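Teaching by hand: a conversation with Onyekachi Nnaji on garment handling

28 May 2024
Research News, Kisircombe Institute of Technology

The Garment Handling Program at Kisircombe has completed the first stage of its work on folding and sorting clothes by demonstration. Onyekachi Nnaji, who leads the program, met with Research News in the laboratory on the lower level of the Adamczyk Building to discuss how its operators are trained, what they are asked to record, and where the method continues to fall short.

The program was established to study a single question: how much of a household laundry task can be passed to a robot by showing it the task, with no written rules about cloth. Six operators contribute demonstrations. Each is trained in two methods. In the first, the operator takes hold of the arm and moves it through the task directly. In the second, the operator sits at a separate station and drives the arm remotely with a pair of handheld controllers, a system known within the laboratory as Sevudel.

Nnaji regards the two methods as suited to different stages of learning. "When a new operator guides the arm by hand, they learn its weight and its reach within an afternoon," Nnaji said. "They feel where the elbow wants to go. The difficulty is that their own hands and sleeves end up in the camera view, and we would prefer the policy not to learn from those."

Remote control removes the operator from the workspace but introduces problems of its own. The controllers return no sense of touch, so an operator must judge from the video alone whether a finger has caught one layer of cloth or two. According to Nnaji, this judgment takes most people several weeks to acquire, and it is the principal reason the program now begins with trousers and shorts before moving to shirts.

"A waistband is a generous thing to learn on," Nnaji said. "It has thickness, it has an edge, and it stays more or less where it was put. A shirt hem gives you none of that. I ask operators to find the waistband first and to work from there to the legs."

Denim has received particular attention. Its stitching contrasts with the cloth, which gives both the operator and the vision system a line to follow when the overall shape of the garment has been lost. Elasticized waists complicate matters, as the gathers change form with each touch and may be mistaken for folds. Operators are instructed to approach a gathered section slowly and to pause before closing the gripper. 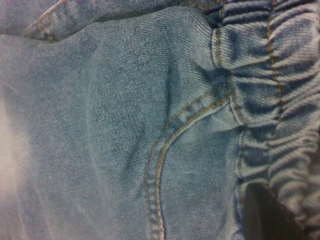
On the matter of pausing, Ziston, the program's industry partner, has expressed a different view. Its engineers hold that deliberate pauses teach the robot to hesitate, and that a policy trained on such recordings will stop at moments when no decision is required. They have asked that pauses be trimmed before training, and that operators be encouraged to work at the pace they would use at home.

Nnaji acknowledged the concern. "They are right that the model will copy a pause as faithfully as it copies a grasp," Nnaji said. "We tested trimming in the first stage, and the motion was certainly smoother. My reservation is that the pause is often where the operator is correcting the angle of the wrist by a very small amount. If you cut too close, you lose the correction as well." The parties have agreed to keep both versions of each recording until the question can be examined properly.

The first stage produced 432 accepted demonstrations from about 700 attempts. Attempts were set aside for a range of reasons, among them dropped garments, controller faults and grasps that took hold of the table covering along with the cloth. Nnaji was careful to distinguish a failed demonstration from a poor one.

"If the operator drops a leg, picks it up again and finishes the fold, I want to keep that," Nnaji said. "It shows recovery, and recovery is scarce in our data. What I do not want is a recording in which the fold looks fine at the end but the gripper has dragged the fabric the whole way. The robot will learn to drag."

Each session is limited to 3 hours, including breaks. The limit was introduced after a review of early recordings found that the quality of grasps declined toward the end of longer sessions. Operators also label their own work on the day it is made, noting where they changed their minds partway through a movement. Nnaji described these notes as the most useful record the laboratory keeps, and the one most often neglected when the schedule is full.

The second stage begins in June and will add garments with linings and drawstrings. Operators interested in joining the program may contact the laboratory office in the Adamczyk Building. Prior experience with robotics is not required, though applicants will be asked to fold a fitted sheet.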